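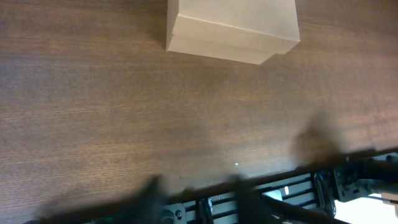

Wrist camera view, box still to be picked up.

So I've spent most of my weekend teaching an arm to pick up a cardboard box, and I have the sore shoulder to prove it! The way it works is that I hold a little controller, the gripper copies whatever my hand does, and every go gets saved. Then you do it again. And again. Ngân Hà reckons we want 1,000 goes before the training is worth running, and I managed 30 on Saturday before I had to stop for toast.

The hard bit is looking only at the wrist view while I drive. Over bare brown table everything looks much the same, and I kept coming in too fast and overshooting the box (twice I shoved it clean off the far side). Slowing right down helped — so did turning the box a bit between goes, so the arm doesn't learn that boxes only ever sit one way round.

I did try guiding it by hand back in January, just grabbing the arm and pushing it about. Much nicer to do, but my sleeve ended up in half the recordings and we binned the lot.

More goes tomorrow evening if my shoulder allows. I want to try coming in from the left, which I've been avoiding because I'm rubbish at it.

Last updated: March 2022

Contact | © Skollville | Back to top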